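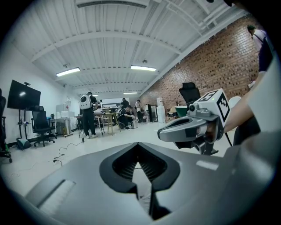
Reduria Handgreifer-Set, 2 Stück
Art.-Nr. 133-G / Hersteller: Gashi / Vertrieb: Fatora

Lieferbar ab August, Restmenge aus dem Frühjahr auf Anfrage.

Kurz gesagt
Greifer in die Hand nehmen, Arbeit vormachen, Aufnahme läuft mit. Später macht der Roboterarm am Platz dieselben Handgriffe. Kein Programmieren in der Halle. Wer den Job kennt, zeigt ihn vor.

Was drin ist
- zwei Greifer, Gehäuse grau matt, Backen innen dunkel gerippt
- Markerwürfel weiß, Muster schwarz, mit Linsenmodul
- Kabel schwarz
- Rargate Auswertesoftware, Lizenz für einen Arbeitsplatz
- Koffer
Monitor und Rollständer nicht im Set, bitte extra bestellen.

Daten
Traglast je Greifer 500 g
Aufnahmen pro Speicherkarte: 200
Kabel länger als Standard? Geht, Aufpreis 50 Euro
Linkshänder: gleiche Greifer, nur Gurt umstecken.

Am Arbeitsplatz
Frage kommt jedes Mal: Wer macht das dann, und was wird aus meinem Platz? Antwort aus unserer Werkstatt, nicht aus dem Prospekt. Sortieren und Einlegen geht nach und nach an den Arm. Rüsten, Prüfen, Störungen bleiben bei den Leuten. Dazu kommt das Vormachen, und das ist Arbeitszeit. Bitte auch so einplanen, nicht in die Pause legen.

Anežka Slanina, Schichtleitung bei uns: »Am Anfang wollte keiner die Dinger anfassen. Jetzt streiten sie, wer die Reihenfolge vorgibt. Die Hand wird aber müde, nach einer Stunde ist gut.«

Also: wechseln. Wir rechnen mit einer Stunde pro Person und Schicht, mehr bringt schlechtere Aufnahmen. Und vorher klären, wer die Aufnahmen sehen darf. Betriebsrat früh dazuholen, hat bei uns zwei Wochen gedauert. Vorlage für die Vereinbarung schicken wir mit, ist als Word-Datei, anpassen müsst ihr selber.

Vor der Bestellung
Platz freiräumen, Kabel am Boden abkleben. Licht gleichmässig, keine Spiegelung auf dem Würfel. Marker nicht mit Lösungsmittel putzen, trockenes Tuch reicht.

Ersatzteile
Backeneinsätze paarweise, Markerwürfel einzeln, Linsenmodul nur im Tausch. Einsätze der alten Serie passen nicht!

Einweisung immer Donnerstag, vormittags, in der Werkstatt. Bis vier Leute pro Termin, am besten die, die nachher auch damit arbeiten und nicht nur der Einkauf. Anmeldng über das Formular, Art.-Nr. dazuschreiben. Preis auf Anfrage, Leihgerät möglich.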